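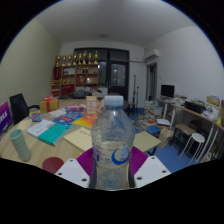 Valuno opens its Drarham workshop to visitors

Oct 16, 2018

DRARHAM – Valuno welcomed families, teachers and neighbours to its first open day, and what a turnout it was! Visitors tried the hand-held Bollis gripper for themselves, picking up everyday things like water bottles, cups and books, while staff explained how those same movements help robots learn to handle objects.

"People came in for a quick look and stayed for up to two hours," said program lead Octavian Onu. "The kids had the hang of it before their parents did."

Engineer Wael Belhaj ran six demonstrations and took questions at the table between sessions.

A second open day is planned for January. Entry is free, and bookings will be taken at the Valuno front desk.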